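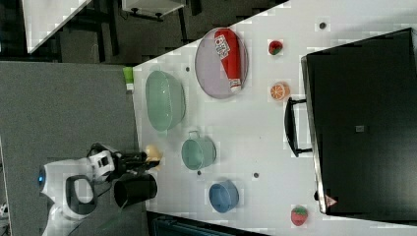

Zwischenbericht Teilprojekt Datenerhebung, Vorhaben Sikasa
Stand: Mittwoch, 12. Januar 2022

1. Stand der Aufnahmen

Im Berichtszeitraum wurden 1.047 Greifvorgänge aufgezeichnet und freigegeben. Der Gesamtbestand liegt damit bei 2.430 Beispielen. Weitere 559 Aufnahmen sind gespeichert, aber noch nicht gesichtet; sie gehen erst nach der Prüfung in die Zählung ein.

Aufgezeichnet wird weiterhin am Tischaufbau mit Küchengegenständen: Schüsseln, Teller, Sieb, Topf, Becher, eine Ketchupflasche und Obst. Die Anordnung wird nach jedem Durchgang geändert, auch Lagen dicht an der Tischkante sind ausdrücklich vorgesehen. Liegende Flaschen und Gegenstände auf Tellern waren im ersten Datensatz zu selten vertreten und wurden deshalb bevorzugt aufgenommen.

2. Ablauf und Qualität

Jeder Durchgang wird von einer Person ferngesteuert und von einer zweiten beschriftet. Die Beschriftung nennt Gegenstand, Ausgangslage, Ziel und Ergebnis. Fehlgriffe bleiben im Bestand und werden als solche markiert — das Lernverfahren von Balaskas wertet sie getrennt aus.

Bei der Durchsicht fielen zwei Punkte auf. Die Übersichtskamera komprimiert stark, auf hellen Flächen sind Blockmuster zu sehen. Wir haben bei Nitton eine höhere Datenrate angefragt, die Antwort steht aus. Außerdem waren die Zeitstempel von Arm und Kamera in einem Teil der älteren Aufnahmen versetzt. Das ist korrigiert, die betroffenen Dateien wurden neu exportiert.

3. Abweichungen vom Plan

Die Erhebung am zweiten Standort (Wakley) hat noch nicht begonnen. Der Tisch ist geliefert, die Abnahme des Arms fehlt. Mehrkosten entstehen dadurch nicht, die Personalmittel verschieben sich in das nächste Quartal.

4. Nächste Schritte

— Sichtung der offenen Aufnahmen
— Aufnahmen mit durchscheinenden und spiegelnden Gegenständen
— Beginn der Erhebung in Wakley nach Abnahme
— Übergabe des geprüften Datensatzes an Balaskas im Juni

Für die Übergabe benötigen wir von Ihnen noch die unterschriebene Fassung der Nutzungsvereinbarung.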